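Lake Patrol Season Report Points to Late-Day Rescues
October 27, 2026
By Leanne Hulme

Print | E-mail

Swimmers at Skyrme Lake got into trouble most often in the last hours before the guards went off duty, according to the season report presented to the parks board this month.

The report covers the supervised season, which opened in May and closed after the holiday weekend. Guards made 14 assisted rescues from the main beach and the north cove. Two swimmers were taken to the hospital and later released. There were no deaths at the lake this year.

Berwyn Meredith, who supervises the guard crew, told the board that 13 of the rescues came after 4 p.m. The wind usually picks up from the west by then and pushes inflatables and tired swimmers away from the roped area toward the dam side, where the bottom drops off quickly.

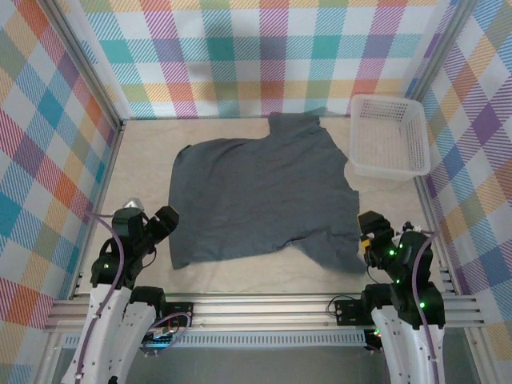 Meredith asked the board to move part of the morning shift to the evening. Under the current schedule, the beach has full coverage at 10 a.m., when few people are in the water, and a reduced crew after 5 p.m. His plan would keep total paid hours the same. Guards would come on at 11 a.m. and stay until 7 p.m. on every day of the season.

Board member Ifor Maddocks asked if the later closing would draw larger evening crowds. Meredith said the crowds were already there, and that people were swimming after the flags came down.

The north cove took up much of the discussion. It has no guard chair, and the path to it from the parking lot crosses private land owned by Lisetti Marina. Guards now reach the cove by paddleboard or on foot along the shore. Dilwyn Parry, the marina manager, said he would allow a locked gate for emergency access as long as the township pays for it and keeps the key list up to date. The board will ask for a price on the gate before its next meeting.
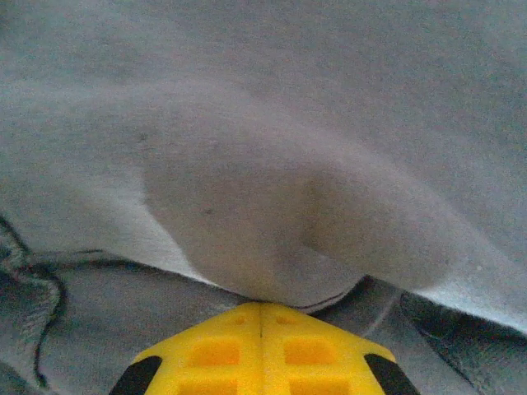

Reading time: 2 minutes

Rhodri Pugh of the Costurer Road swim club spoke in favor of the new hours. He also asked for a second ring buoy on the fishing pier — the one there now hangs at the shore end, a long run from the deep water. Meredith said a spare was in storage and could be mounted before spring.

The board took no vote on the schedule. Members want to see how it would affect high school students, who make up most of the crew and often have evening practices once August starts. A survey will go out to this year's guards, with replies due back in time for the winter budget meeting.

Guard applications for next season open after the new year. Applicants must be at least 16 and hold a current lifeguard and CPR certificate, or be signed up for a course. The township will again refund the course fee for anyone who works the full season. Forms will be at the front desk of the Lorora Community Center.

The lake is now unsupervised. Swimming is still allowed at your own risk, but the ropes and buoys have been taken in for the winter and the dam side remains closed to swimmers and boats all year.

Last updated: 9:40 a.m.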